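Home | Club Nights | Build Guides | Parts List | Contact

Picking Up Snack Packs with a Two-Finger Gripper

This guide is for new members of the Grastov robotics club who have finished the gripper build and want to start practicing picks. It covers the hand-held version only. You should have the fingers on, the pads fitted and the Cirkora logging program installed on your laptop.

What you need

- Your gripper, with both blue pads seated
- A checkered cloth or printed sheet for the table
- A mix of packaged snacks, small and large
- The McIver log sheet, one per person

Set up the table

Lay the checks flat and smooth out any folds. Spread the snacks with a hand's width between the ones you plan to pick. The rest can go in a pile at the back. Leave some big items in place, like a milk carton or bag, so that you learn to work around them.

Check the fingers

Open the gripper all the way and close it slowly on nothing. Both fingers should arrive at the middle together. If one lags, loosen the pivot screws a quarter turn, center the linkage and tighten again. Do this before every session. Pads that have come loose get pressed back on with a strip of Folex tape.

Make the pick

1. Start the log and say the name of the item out loud.
2. Come in with the fingers open wider than the pack.
3. Line up so that each pad meets one side of the pack.
4. Close until the pack stops shifting, then stop squeezing.
5. Lift straight up and hold for 5 seconds.
6. Put it down where it came from and open fully before you move away.

Flat packs such as cookies should be held by their long edges. If you press on the middle of the face you will break what is inside. Small bags of candy are harder, as the contents move when you squeeze. Grip those low, near the bottom seal, and keep the bag upright.

Do 52 picks for your first log. Anything you drop gets a D in the last column and still counts. My own first sheet had 19 of them, most on small bags.

Save the log before you unplug the gripper. Cirkora does not save on its own.

The two grips look like this:

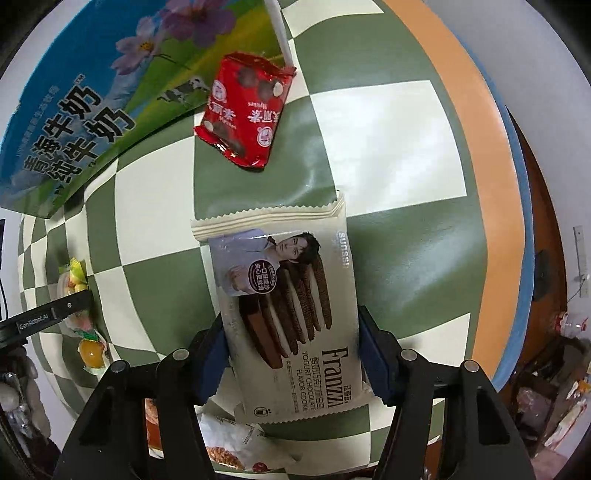
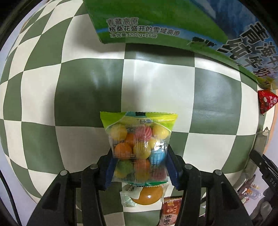
First picture: cookie pack held by its sides. Second picture: candy bag held upright at the bottom seal.

Sorcha Pringle

Comments

tmb_44: What do you do with the shiny wrappers? My pads slide right off them.

Sorcha Pringle: Wipe the pads with a damp cloth and let them dry. If that doesn't help, get a new pair out of the parts drawer.

Jellycup: Step 6 should be in bold. I dragged half the table with me.

R. from the July group: Is the log sheet still 2 pages? Mine only printed the front.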